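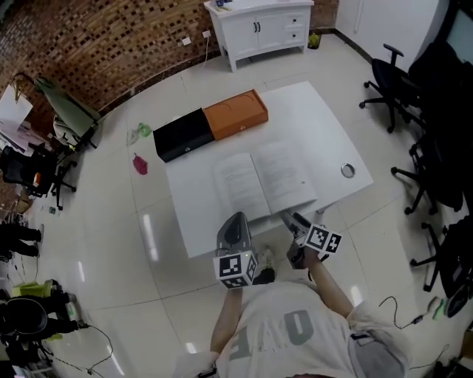
3.2. Lire à plat, lire en main

J'avoue que je suis entrée dans cette partie de l'enquête avec une idée toute faite. Pour moi, lire un roman, c'était le tenir : les pouces dans la marge du bas, le dos du livre calé sur les genoux, et tant pis pour les crampes. Les entretiens menés à Hafstein m'ont vite fait changer d'avis (et un peu honte, aussi). Sur les 51 lecteurs rencontrés, 27 posent leur livre dès qu'ils ont une table sous la main, et plusieurs m'ont parlé de cette habitude avec une vraie tendresse, comme on parle d'un fauteuil.

La posture change déjà beaucoup de choses. Un livre ouvert à plat au milieu d'une table (figure 3) présente ses deux pages en même temps, et l'œil se promène : il revient sur la page de gauche, il saute une ligne, il va voir si le chapitre finit bientôt. En main, on incline, on replie, on isole presque toujours une page. J'ai longtemps cru que c'était une affaire de confort. Yasuo Amano, qui a relu une première version de ce chapitre, m'a fait remarquer que mes lecteurs « à plat » parlaient bien plus souvent de l'endroit où se trouvait un passage : « en haut à droite », « juste avant le blanc ». J'ai repris toutes mes transcriptions avec cette remarque en tête, et il avait raison !

Reste la question de la reliure, que j'avais scandaleusement négligée dans mon premier questionnaire. Un dos collé un peu raide se referme tout seul, et le lecteur finit par poser dessus ce qui traîne, un étui à lunettes, un téléphone, le coude. Les dos cousus restent ouverts sans qu'on s'en occupe, sauf dans les premières pages, où l'épaisseur de droite tire tout l'ensemble. Le fonds Laltirum, avec ses 2820 volumes presque tous cousus, m'a donné une occasion rêvée de comparer, même si je n'en ai évidemment manipulé qu'une petite partie. J'y ai passé mon mois d'octobre, le nez dans les cahiers, et je recommande l'expérience à tous ceux qui aiment l'odeur de la colle d'os.

Ezekiel Fitzsimmons (communication personnelle) défend une position plus tranchée que la mienne : selon lui, la lecture à plat serait d'abord une lecture d'étude, que l'on transporterait ensuite vers le roman. Je ne le suis qu'à moitié. Trois de mes enquêtés n'ont jamais étudié à une table de leur vie, l'un a appris à lire dans une cuisine, les deux autres sur une banquette de train, et tous les trois posent leurs livres. Il me semble qu'on gagnerait à regarder du côté des meubles, de la hauteur des tables surtout, avant d'aller chercher du côté de l'école. C'est ce que je tente dans la section 3.3, avec les relevés faits à Flirnside.

Un dernier mot sur les annotations. On annote davantage à plat, cela ne surprendra personne, mais on annote aussi plus loin du texte, dans les marges extérieures, là où la main qui tient le livre se trouverait d'ordinaire. Je n'ai pas encore su quoi faire de cette observation.

Articles liés
Les marges et leurs habitants : annoter un roman de poche
Reliures cousues, reliures collées : ce qu'en disent les lecteurs
Le mobilier de lecture domestique à Flirnside

Partages : 27 | Commentaires : 3

Cahiers Avel, mis en ligne le 7 février | Contact | Tous droits réservés | Haut de page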